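Coat Stands, Hooks and the Chair Pile: Your Questions

Home | Small Spaces | Laundry | FAQ | Contact

I get more emails about coat stands than about anything else on this site, which I did not see coming when I started writing about hallways. So I've put the ones that keep turning up onto one page. I'm Elīna Rozīte, I live in a first-floor flat with a hall you could cross in one stride, and I've been hanging things up (and picking them off the floor) in front of you lot for years now. Last tidied up in December, with a few new ones added at the bottom.

Why a coat stand and not a rail or a row of hooks?

I rent! That's most of the answer. Hooks want screws, screws want a wall that isn't crumbly, and my landlord wants his deposit clause respected. A stand goes wherever you put it and comes with you when you leave. I'd still take a good row of hooks over a bad stand any day, but the wall has to be up to it.

Can I hang shirts and jumpers on it, or is it only for coats?

You can, and I do, all the time. The in-between clothes are what mine is for these days: worn once, fine for another go, not going back in the drawer with the clean things. A grey top ends up over mine most evenings. What I'd say is don't leave anything knitted there for a week, as the weight pulls it down and you get a little peak in the fabric where it's been sitting on the pole. One night, two nights, no bother at all. 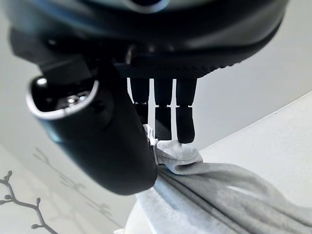
How do I get rid of the bump a hook leaves in a jumper?

Dampen the spot with your fingers or a plant mister, lay the jumper flat on a towel and pat the bump down with your palm. Leave it until it's dry. If it's still there, hold a steam iron just above it (don't press) and pat again. Stubborn ones come out in the next wash, so I wouldn't lose sleep.

What's the best way to drape a top so it doesn't slide off?

Get the neck over first. I used to fling things at the stand from the sofa end of the room and then complain that they fell off. Now I take it by both shoulders, lift it over and let the middle settle down before I let go. Folding it over in half works too if it's thick. Slippery fabrics are hopeless whatever you do, put those on a hanger and hang the hanger on the stand.

My stand wobbles. Is it broken?

Probably not broken! Turn it upside down and tighten whatever holds the pole to the base. Mine works loose every couple of months and I always forget that's what it is until it's leaning like a drunk uncle. If it's tight and still wobbling, check the floor. Old boards are never level. Shinji Hirose wrote in to say he cut up a felt pad from an old chair leg and stuck bits under one side of the base, and I've copied him and it's been fine.

Round base or legs?

Round, if your hall is narrow. I had a four-legged one before and caught my little toe on it so often that I gave it away. A flat round base you can more or less walk past. The drawback is that they tip more easily if the base is a light one, so pick the thing up in the shop before you buy it. If you can lift it with two fingers, leave it there.

Which one have you got?

The one I have now is a Lepik, plain, second-hand, and I've no idea what the model was called. Before that I had a Tadavis with the legs (see toe, above). People ask about the Pranex ones too, and I've only used one at my sister's, where it was holding up so many bags that I couldn't tell you a thing about it.

How much can I hang on it?

Less than you'd think. I go by feel, and when I can push it gently at shoulder height and it starts to go, that's too much. Heavy winter coats go on opposite sides from each other. Handbags are the real culprits. Mine weighed in at more than my coat once, and most of that was coins and a tin of travel sweets.

Things trail on the floor. Any fix?

Long things need to go as high up as they can, and sleeves can be tucked back over the top. If a shirt's hem is still touching the base, I just double it over. I do run a cloth round the base once a week, as that's where all the fluff in the flat goes to live, and pale knits pick it up like a magnet.
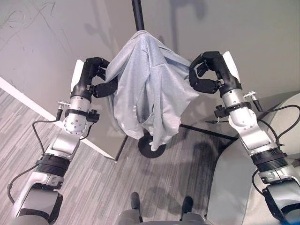
I do mine on a Thursday, along with the bins, so I've a fighting chance of remembering. Everything comes off, the cloth goes round, and then each thing either goes back up or goes in the wash. It's a ten-minute job and I grumble through all of it. Dark bases show the dust dreadfully, by the way. If you're choosing between colours and you hate dusting, that might swing it for you.

How do I stop the chair pile?

Oh, the chair. Nusrat Siddiqui asked me this in capital letters. What worked for me was moving the stand out of the hall and into the room where I get undressed, so that it was nearer than the chair was. Coats then went onto the back of the door. I can't promise it'll work for teenagers, it certainly hasn't worked on my nephew.

Should I fold or hang knitwear for storage?

Fold it, always, for anything longer than a couple of days. T-shirt weight knits will put up with a hanger. Anything chunkier will grow, and you'll have sleeves down to your knees by spring.

Can I put damp washing on it?

I wouldn't. Water drips down the pole, sits on the base and you'll get marks, on the base and on your floor. Use an airer and move things over when they're dry. Kęstutis Pētersons says he dries his running tops on his and has never had a problem, so there you go, but his hall is tiled and mine isn't.

Do you take requests for other pages?

Yes please! The next one will be shoe storage, and after that I've been asked for ironing boards that fit behind a door. Use the contact form and put FAQ in the subject line so I can find it.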